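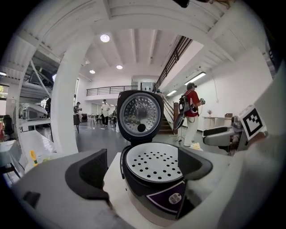 **Konrad Grabner** · Miembro desde January · Aprendiz de cocina, 6 preguntas publicadas

## ¿Por qué se me pega siempre el arroz del fondo?

Hola a todos. Hago arroz casi a diario (soy muy de arroz, qué le voy a hacer) y la capa de abajo me sale dura y tostada. Lavo el grano, pongo agua a ojo y cuando salta a "caliente" lo dejo ahí hasta que ceno, a veces un buen rato. He probado con menos agua y fue peor. ¿Alguna idea? Uso arroz redondo del súper, nada especial.

---

### Respuesta de Jamoleck · 03/07/2026 · Mejor respuesta

¡Lo de a ojo te está matando el arroz! A mí me pasaba igual. Mide siempre con el mismo vaso: para redondo yo pongo uno de arroz y uno y cuarto de agua. Lávalo hasta que el agua salga casi clara y déjalo en remojo 30 minutos. Luego, cuando termine, desenchufa, espera diez minutos con la tapa cerrada y remueve desde abajo con una paleta de plástico — nada de metal, que rayas la cubeta y entonces sí que se pega todo.

El modo "caliente" una horita, vale. Más, yo no.

### Respuesta de Wamis

Un chorrito de aceite y listo.

### Respuesta de Pulto

Lo del aceite a mí no me hizo nada, la verdad. Mira también que la base de la cubeta esté seca por fuera antes de meterla. Y si te gusta tostadito, ¡eso en mi casa se pelea!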